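Section 4: Gluing and looking after your rubbers

Right, so you've got a bare blade, two sheets of rubber and a bottle of glue on the kitchen table, and you're wondering whether to ring the club instead. Don't! I've done this more times than I care to remember and the first one took me a whole evening, mostly because I kept stopping to worry. Give yourself an hour, put some newspaper down and open a window.

I use the Vindell water-based glue, but the steps are the same for the Luik one (it's a bit thinner, so go lightly).

What you'll need
Blade, two rubbers, glue, sponge and clip, sharp scissors, a rolling pin or a smooth bottle, edge tape. If you're sealing a new blade as well, do that first and leave it overnight. A fine sanding block (I like 400 grit) is handy for the edges, though keep it well away from the faces.

4.1 Getting the old rubber off

1. Start at the corner by the handle and peel slowly across the blade, following the grain. Pull against it and you'll lift splinters, and then you'll be cross all evening.

2. Rub off the old glue with your fingertip. It comes away in little rolls, which is oddly satisfying.

3. Put the old rubbers to one side if there's any life left in them. Sumathi Mathew keeps hers for the juniors' practice bats and is always glad of more.

Note: if a splinter does lift, a dab of wood glue under it and a night beneath a heavy book will sort it out.

Cases are worth a thought at this point too. A bat that rattles about in the bottom of a holdall will lose its edges in no time, so please have one ready before you start. 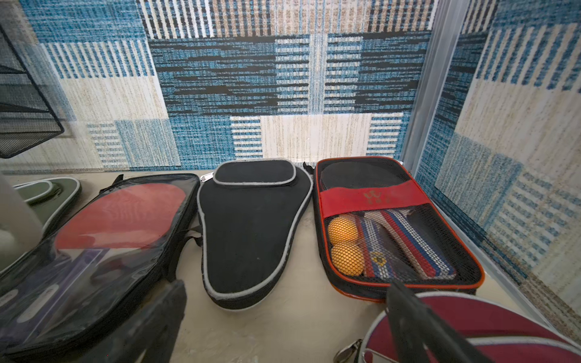 4.2 Gluing the new rubber on

4. Pour a line of glue down the middle of the sponge side of the rubber and spread it in one direction. Thin and even is what you want.

5. Do the same on the blade. Now leave both alone until the glue has gone completely clear. Mine takes around 23 minutes in a warm kitchen, longer in winter.

6. Line the bottom edge of the rubber up with the top of the handle and lay it down gently, working towards the tip. Don't stretch it as you go!

7. Roll from the handle upwards with light pressure, then leave the bat under a couple of books for an hour.

8. Turn it rubber side down on a cutting board and trim round with the scissors in long cuts. Ayman Kassab uses a scalpel and gets a beautiful edge, but I've never had the nerve.

Caution: keep the glue off the playing surface. A smear on the topsheet is a real pain to get off cleanly, and scrubbing at it makes matters worse.

Caution: no hairdryers, please. I tried it once and ended up with a bubble the size of a 2p piece.

4.3 Putting it away

9. Wipe each side with a damp sponge after playing and let it dry in the open air.

10. Lay the protective film on from one side to the other, pushing the air out ahead of your hand. Any clear film made for the job will do, and the Primik sheets can be washed and used again.

11. Zip the bat into its case and keep it indoors. Car boots are murder on rubber, especially in July.

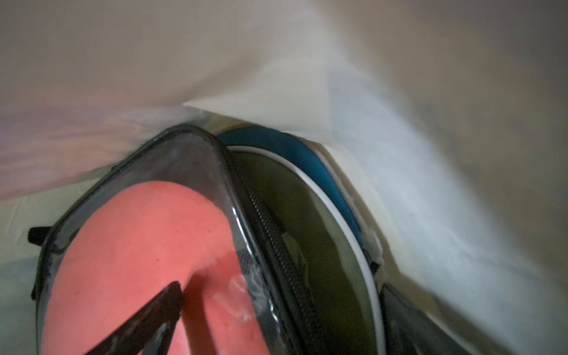 Clear vinyl pouch with a black rim, and plastic sheeting behind it.

Note: if the film won't stick any more, rinse it under the cold tap and stand it up to dry. If it still won't, it's had its day.

Edge tape is covered in Section 5, along with what to do if you've trimmed a bit too keenly.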